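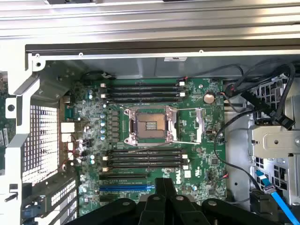 Reading time: 2 min

Search articles, authors, keywords Go

2. Why the old computer stays in the cupboard

The literature on household waste tends to assume that a thing is either in use or thrown away. Anyone who has opened the cupboard under their own stairs will see the difficulty. Between use and disposal lies a long middle period, in which an object does nothing at all and is defended with some heat whenever its removal is proposed. We call this period "rest", the respondents having objected to "abandonment".

The Anura survey asked 284 households in the towns of Plivska and Kurell about electrical goods they owned but did not use. The forms were due back by July 28, 2022, and a fair number arrived well into August, often with an apology and once with a recipe on the reverse. We accepted all of them. Of the households that replied in full, 80 reported at least one desktop computer at rest. Kettles and toasters were more common, but they drew shorter answers. People had little to say about a toaster. Given the same small box on the form, owners of desktop computers wrote up the margin and continued on a separate sheet.

Their reasons fell into a few loose groups, which overlap more than we would like. The largest concerned parts. The computer as a whole was admitted to be finished, but something inside it was still held to be good. Respondents were rarely able to say which something. A machine whose processor socket stood empty could still be described as "mostly complete", and the missing processor was treated much as one treats a missing lid from a casserole dish, as a thing that would turn up. Memory was often mentioned as worth saving. When asked whether it would fit the computer they now used, which in many homes was a laptop, respondents tended to move on to the next question.

A second group concerned files. There were photographs on it, or there might be, or there had been and they had since been copied somewhere else, though no one could say where with enough confidence to let the original go. We have some sympathy here. The authors' own department keeps a grey tower under a desk on just these grounds, and it has survived two office moves and a flood.

The third group we had not expected, and our coding scheme made no room for it. Many respondents kept the old computer as a guard against the failings of the new one. It had the sockets they remembered. It would take the card that ran the scanner. In this view the march of standards is something done to the public by people who have never owned a scanner, and the sensible household keeps a foot in each period. The makers of computers, it should be said, have at times done the same. A board may carry an older kind of expansion slot beside its replacement, so that the buyer need not choose between the past and the future until there is a card to plug in.

Whether such slots were ever used by our respondents is another matter. The form asked, and the answers were mainly of the kind "not yet". We recorded "not yet" as "no", a decision that drew complaints when the draft tables were shown at the public meeting in Kurell.

Figure 2. Motherboard in its case, with one white PCI slot and, beside it, the black PCIe slots.

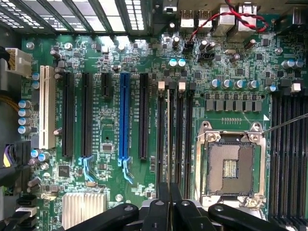
Not yet means not yet, one woman at that meeting told us, and she asked whether we had also written "no" against the fire extinguisher. She added that her computer took up less room than her husband's wine-making equipment, which had been at rest for longer and had never once sent an email. The remark was met with applause, and the category was changed.

It seems fair, then, to treat rest as a kind of insurance, paid for in floor space. The premium is low in Plivska, where most houses have a cellar. It is higher in the flats on the Rutkowska estate in Kurell, and we had predicted that fewer machines would be found there. The prediction failed. Flat dwellers kept their computers just as firmly, and put things on top of them. One was a plant stand, and another held up the end of a shelf, which raises the question of whether it should have been counted as at rest in the first place. We left it in.

Age made less difference than we had supposed. The oldest machine in the survey was bought in around 2000, and its owner rated the chance of using it again as "good". The owners of much newer machines gave the same answer in the same word. We return to the matter of spare cables, for which a separate form had to be printed, in the next section.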